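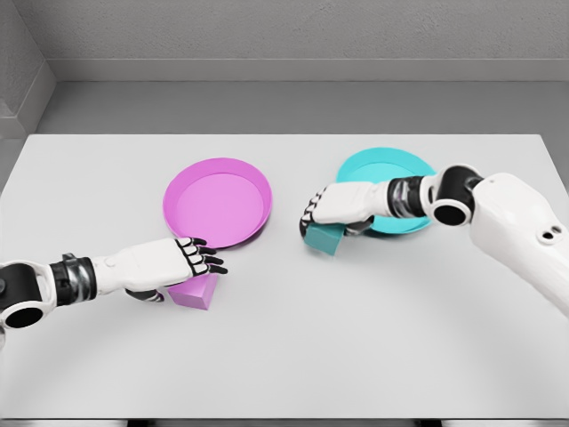
Figure 2. Tâche de tri bimanuel dans l'environnement de simulation : chaque cube doit rejoindre le plateau de la couleur correspondante.

Pourquoi faire travailler les étudiants en simulation avant de leur donner accès au robot réel ? Le simulateur leur permet de répéter un essai autant de fois que nécessaire, sans surveillance et sans risque pour les mains articulées, dont la réparation immobilise la plateforme pendant plusieurs semaines.

3.2 Déroulement du projet et tâche de tri

Le projet Cillden est proposé aux étudiants de première année de master dans le cadre du module de manipulation robotique. Les groupes comptent 3 étudiants et disposent de 60 heures de travail encadré, auxquelles s'ajoute le travail personnel. Le module ne suppose aucune connaissance préalable en apprentissage automatique ; un cours de programmation et un cours de cinématique suffisent. Le sujet, rédigé par Itziar Salcedo, a été distribué le 2022-03-22, après une séance consacrée à la prise en main du simulateur Naidu.

La tâche retenue est un tri par couleur à deux bras. Le cube rose est associé au plateau rose, le cube bleu-vert au plateau cyan (figure 2). Chaque cube est confié à la main la plus proche de son plateau, ce qui évite les croisements de bras mais n'élimine pas tous les problèmes de coordination. Sur la figure, la main droite tient déjà son cube près du bord du plateau cyan, alors que le cube rose est encore posé sur la table, sous les doigts de la main gauche. Ce décalage entre les bras est autorisé par le sujet. Les étudiants choisissent eux-mêmes de commander les deux mains en parallèle ou l'une après l'autre.

Le décor a été volontairement réduit à une table blanche dans une pièce grise. Une version antérieure du sujet utilisait un atelier complet, avec étagères et outillage, et plusieurs groupes avaient passé une part importante de leur temps à corriger des erreurs de segmentation sans rapport avec la manipulation. Nous avons préféré reporter cette difficulté au module suivant.

Les démonstrations sont enregistrées par téléopération avec l'outil Vutstead. Au total, 3079 démonstrations ont été recueillies par l'ensemble des groupes, puis mises en commun. Un essai est compté comme réussi lorsque les deux cubes reposent à l'intérieur du plateau de leur couleur et que les mains se sont retirées. Un cube posé à cheval sur le rebord est compté comme un échec, même s'il bascule ensuite du bon côté. Cette règle a été discutée en séance et deux groupes ont demandé son assouplissement ; elle a été maintenue pour que les résultats restent comparables.

Chaque groupe entraîne ensuite une politique de commande à partir des données communes et la remet sur le serveur Devdale, qui l'évalue sur des positions initiales inconnues des étudiants. Le rapport final doit présenter le taux de réussite et l'analyse détaillée d'au moins un échec. La notation porte principalement sur cette analyse. Les difficultés les plus souvent rapportées concernent la fermeture des doigts sur le cube, le pouce arrivant trop tôt ou trop bas, et la hauteur de lâcher au-dessus du plateau. Les réponses au questionnaire de fin de module sont présentées dans la section 3.3.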